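**Peltix opens peg-insertion recording cell at its Clidholm workshop**

CLIDHOLM, November. Peltix has started recording assembly demonstrations for a learning system that will guide robot arms through tight-fitting insertion work. The recordings are made in a gray enclosure at the company's Clidholm workshop and will be used to train the control software Peltix sells under the name Gullow.

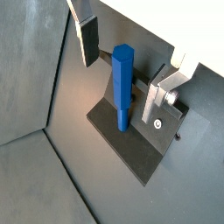

The project covers a single family of tasks for now: picking up a shaped peg, bringing it to a base plate, seating it, and taking it out again. Operators guide the arm by hand controls while the system stores the arm's movements along with video from a small camera near the gripper. Each run from start to finish is saved as one example.

Peltix has collected nearly 600 examples so far. Two operators share the work, in sessions of 20 minutes with a break between them. Runs that go wrong are kept and labeled as failures. A peg that catches on the rim, tips over or slips in the fingers is logged with a short note from the operator, and the training team decides later how to use it.

"Insertion looks simple until you try to write rules for it," said Tania Ekanayake, who leads the data program at Peltix. "A six-sided peg has to be turned the right way before it will go down, and the arm has very little room to find that out by touch. We want the software to learn from people who have done it many times."

Hexagonal pegs were chosen for the first round. A round peg can go in at any turn, and a square one gives the operator four positions to work with. The six-sided shape falls between the two and is close to parts that Peltix customers handle in small-machine assembly. Base plates are rotated between sessions so that the software doesn't learn one fixed position.

The cell was built with Khurana, a fixture maker that supplied the plates and mounting hardware. Khurana will also make the parts for the second round, which will use pegs with closer fits and different outlines.

Petro Nazarenko, workshop manager at Peltix, said most of the setup time went into lighting and operator training. "New operators tend to rush the last bit," he said. "We ask them to slow down just above the plate and line up before they push. If they hurry there, the recording is hard to learn from, even when the peg goes in."

Operators review their own recordings at the end of a session and may withdraw any run they think was made carelessly. A second person checks the labels before the files are passed to the training team. Faces and voices are not recorded.

Peltix plans to test the first trained version of Gullow in the same cell, using plate positions that were left out of the recordings. Results will be shared with current customers before any wider release. No price or release date has been set.

**About Peltix**

Peltix develops control software for light assembly robots and is based in Clidholm. Its customers are small and mid-sized manufacturers.

**Press contact**

Peltix Press Office, Clidholm. Requests to visit the recording cell should be addressed to Petro Nazarenko.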